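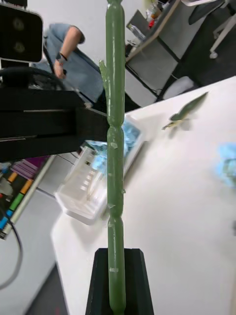
Gineck Verse Index

Gineck is a data set of poems as they appear in printed anthologies. Each record links one poem to one anthology, with the editor's placement, the length of any headnote, and the form of the text used. It was built to study which poems get reprinted together and how editors cut them. It does not contain the poems themselves.

## Contents

- `poems.csv` – 1,618 rows, one per poem
- `placements.csv` – 2,000 rows, one per appearance of a poem in an anthology
- `notes.csv` – 942 rows, one per headnote or contributor's introduction

A poem may have several placements. A placement has at most one note. Placements without a note have an empty `note_id`, never a zero.

## Fields in placements.csv

`poem_id` – key into `poems.csv`
`book_id` – short code for the anthology and edition
`section` – section heading as printed, or blank if the book has none
`order` – position within the book, starting at 1
`cut` – `full`, `excerpt` or `unclear`
`translator` – as credited on the page; blank for poems in their first language
`note_id` – key into `notes.csv`
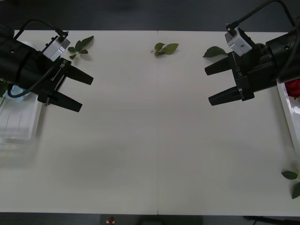

Headings are kept with the spelling and capitals of the printed book. Line counts are in `poems.csv` and follow the longest version seen, so an excerpt should not be compared to that number without checking `cut` first.

## How records were made

Elango Joseph and Vittoria Donati entered the placements by hand from library copies. Lertchai Boonchu matched titles across books. Untitled poems are listed by first line, in square brackets. Where two books print different first lines for what is plainly the same poem, the earlier book wins and the other line goes in `alt_title`.

Sonnets from a sequence get one row each. Prose poems are included. Song lyrics are included only when the anthology prints them as poems.

## Known problems

Translated poems are matched on the source poem, so two very different English versions share a `poem_id`. Use `translator` to split them.

The Mazza paperbacks were reissued with new page breaks and, in two cases, a new order. Only the first issue is covered.

Headnote length is in words and leaves out the contributor's name and dates.
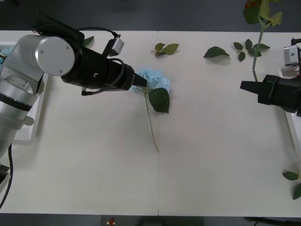
Gripper tip at the top of a blue flower, white table.

## Version and use

Version of 25 April 2021. Free to reuse with credit to the Gineck Verse Index. Files are UTF-8, comma separated, with quotes around any field that holds a comma. Corrections should give the `book_id` and the page.

Comments

Gianni Fabbri
Row 1,069 in placements has `cut` as `full`, but the book drops the last stanza. I have the copy here if you need the page.

Vittoria Donati
Changed to `excerpt`. Please send the page anyway, it goes in the log.

Sơn Lương
Is there a plan to add the year each poem was first published? I joined the March files to my own list and the titles in brackets don't match well.

Lertchai Boonchu
No plan for years at present. For the brackets, strip the end punctuation on both sides before you join.

Contact: use the comment form | © Gineck Verse Index | Back to top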